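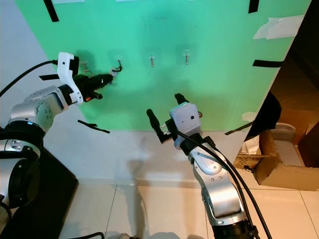
Gareth Dawber wrote back before I'd even finished posting the first one of these to say that stick-on hooks never last, that he's had a whole row of them come down in the night, and that I should just drill the wall like a grown-up.

Gareth, I rent! No drilling. It's in the lease in capital letters. So the hooks are going on the green panel, the panel is taped to the wall, and the wall gets to keep its paint (I hope).

For anyone just joining, I'm spending December trying to make one room livable. I've been in this place four months and I still keep my keys in a shoe. Thread continues as long as my energy does.

The hooks are the clear round kind with the little metal stem. I wiped the panel down with rubbing alcohol first and let it dry, then pressed each one for a full minute while staring at the clock on the stove. Longest minutes of my life.

What's going on them: keys, the dog leash, a tote bag, and whatever cable I've lost most recently. Nothing heavy. I know somebody is going to tell me to hang a winter coat up there and see what happens. I will not be doing that.

The tape, since Ehsan Butt asked - black tape around the edges, plus white masking tape because I got impatient. No, it doesn't match. I've made peace with it. Maybe I'll go around again with one color when I have a free evening, maybe I won't.

Also yes, the panel has smudges. I scrubbed. They're part of the family now.

OK, moving on to the part I've been avoiding, the low brown cabinet. You know how every home has one flat surface where things land and then just live there forever? That's mine. I bought it off a guy on Whiteley Street for 90 bucks, thinking it would make the room look pulled together, and I don't think I've seen the whole top of it since the day I carried it in.

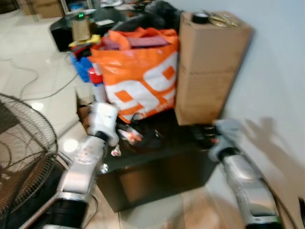
My rule for the cabinet is that everything comes off, and only things that belong in this room get to go back. I stole that from Bereket Negash, who posted it ages ago and has probably forgotten all about it.

Shopping bag first. The red and white checked cloth goes to the kitchen, the bag goes in with all the other bags (we all have the bag of bags, right?).

Boxes next. I'm a box keeper. I come from box keepers. My mom still has the carton from a toaster that died when I was in middle school. But I'm flattening these tonight and walking them down to recycling before I can think of a reason I might need them.

The roll of tape stays, but it needs a home. This is how I end up owning so much tape! I put a roll down, something lands on it, and a week later I'm at the store buying another one.

Small stuff gets one shallow tray inside the cabinet. One. If the tray fills up, something has to leave. Alby Fairweather says I'll have a second tray by New Year's and I'd like to be offended, but I was already looking at trays.

The fan is a question. It's an electric standing fan and it's winter, so in theory it should go in the closet, but the closet is a whole other thread and I'm not opening that door tonight.

Callum Treloar, to answer you, no, I'm not buying a bigger cabinet. I'd fill it. I know me.

Stopping here for some food. Boxes after that, then the tray. If you've got a good way to store a pile of plastic bags that isn't another plastic bag, send it over, I'm listening.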